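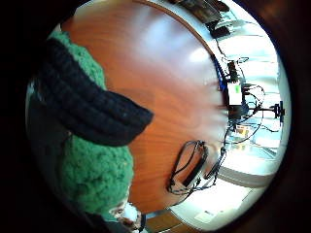
Toda comparação de garras começa com uma planilha e termina com alguém defendendo a garra que já tinha comprado. Digo isso com carinho, porque a planilha costuma ser minha e, em pelo menos um caso, a compra também.

A discussão do momento é se vale mais recolher demonstrações com uma garra de mão, dessas que o operador segura pelo cabo e que levam uma câmera olho de peixe, ou com um conjunto de sensores preso direto às costas da mão. Os partidários da garra têm um argumento forte: o robô vai ter dois dedos, portanto que o humano sofra com dois dedos também. Os partidários da mão respondem que o humano com dois dedos vira um sujeito desajeitado, e que estamos gastando o dia inteiro ensinando a máquina a ser desajeitada com grande precisão.

Benedek Balogh, que é do partido da garra desde antes de haver partido, me mandou em abril um quadro comparativo com 30 critérios. Li todos. Peso, alcance, atraso do sinal, campo de visão, tempo de calibração. Faltava o único que me interessa, a saber: o que acontece quando o objeto é mole.

Objeto rígido é um favor que o mundo nos faz. Um cubo de plástico tem faces, arestas e boa vontade. Já uma pelúcia cai para o lado que quer, e uma peça de tricô grosso oferece mil pontos de contato, quase todos ruins. A garra paralela fecha, o tecido cede, e o sensor de abertura informa com toda a seriedade um número que não quer dizer nada. Na Fusura chamavam isso de "apreensão bem-sucedida". Eu chamaria de beliscão.

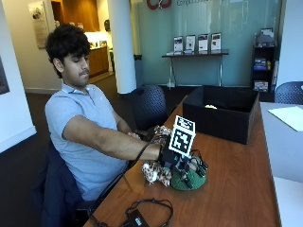 Com a mão, o problema muda de lugar. Os dedos se entendem com o pano sem pedir licença, e o marcador quadrado dá a pose do punho enquanto a câmera fixa consegue enxergá-lo. Enquanto consegue. Basta o operador girar o pulso como qualquer pessoa gira o pulso, e lá se vai a trajetória para um canto da sala onde ninguém esteve. Macarena Paredes perdeu assim uma tarde de gravações e passou a avisar os operadores para se moverem "com naturalidade, mas de frente", instrução que só funciona com atores de novela.

E há os cabos. Nenhum catálogo fala deles. A Proltora anuncia o seu controlador com até 600 amostras por segundo e mostra o aparelho flutuando num fundo branco, sem um único fio, como se a eletricidade chegasse por convicção. Na mesa a conversa é outra: o cabo puxa o punho, pousa em cima do objeto e acaba entrando na política aprendida. Já vi um braço fazer um pequeno desvio elegante para evitar um fio que só existia nos dados de treino. Foi o gesto mais humano daquele protótipo.

Meu voto, se alguém o quiser, é pela garra de mão com câmera própria, e voto contrariado. Ela enxerga torto, curva o tampo da mesa até parecer um planeta, e mesmo assim a vista que registra é parente próxima da vista que o braço vai ter depois. 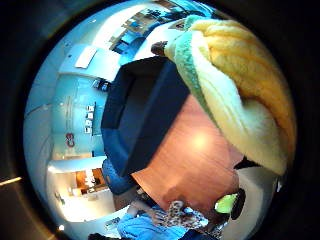 O preço é que essa câmera vê tudo, e quem a monta precisa aceitar. Janela estourada de luz, cadeira, perna de gente, parede. Vaughan Tomoana queria recortar as bordas e deixar só o miolo "útil". Fui contra. O fundo ajuda a localizar a câmera, e o miolo, quando a garra se aproxima do alvo, é um borrão de pelo.

Na última rodada em Barkby juntamos 1.053 demonstrações, e 5 operadores conseguiram discordar sobre qual ferramenta cansava menos. O quadro do Benedek dava empate técnico. Pedi que acrescentasse uma linha para objetos moles e ele prometeu pensar no assunto, o que, conhecendo o Benedek, significa que já encomendou outra garra.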